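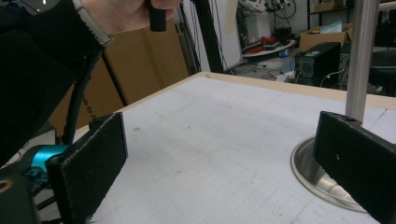
Reducing No-Shows in Outpatient Clinics
Speaker notes, Stenbridge Regional Health Forum, Dec 2, 2013
Presenter: Wenjie Lu, Office of Patient Access

Slide 1. Welcome
Thank the forum and the session chair, Jong-dae Koo. State that the talk covers adult outpatient clinics only. Pediatrics and dental keep separate scheduling systems and will report in the spring.
Hold questions to the end except on definitions.

Slide 2. What we count as a missed visit
A missed visit is one where the patient did not arrive and did not call before the start time. A call made ten minutes before the visit is recorded as a late cancellation. Leklow clinic used a different rule until last year, and its older figures have been left out for that reason.
Pause here. This definition caused most of the confusion at the last meeting.

Slide 3. The size of the problem
In the review period the four clinics recorded 3091 missed visits. Read the number once and let the audience look at the chart. Point to the tall bar for Monday mornings. Do not discuss individual physicians.

Slide 4. What patients told us
Staff under Yi-an Ra telephoned 200 patients who had missed a visit. The most common answer was that they had forgotten. Of those reached, 38 said they had tried to cancel and could not get through on the telephone line. Stress this point. These patients appear in our records as no-shows, and the fault was ours.
Transportation came up often at Trorwood, where the bus no longer stops at the clinic entrance.

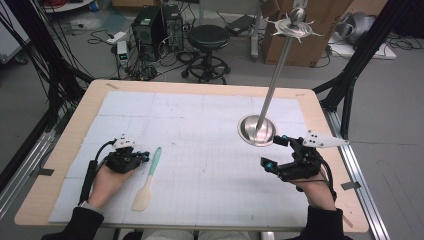 Slide 5. Changes made
Reminder calls now go out 2 days before the visit. The former practice was one week. The message gives the clinic name, the time, and a direct number for cancellations.
The direct number is answered from 7 a.m. Messages left overnight are cleared before the first visit of the day.
If asked about text messages: the consent form is still under legal review. Refer the question to Si-woo Yeon.

Slide 6. What we decided against
The working group considered a fee for missed visits and does not recommend one. Double booking was tried at Leklow in November and was stopped after complaints about waiting times.
Expect disagreement from the floor on the fee. Acknowledge it and move on. The full reasoning is in the handout, page four.

Slide 7. Next steps
Each clinic manager is asked to name one contact for scheduling data. Forms go to Gil-soo Baek at the registration desk.
Skip slide 8 if time is short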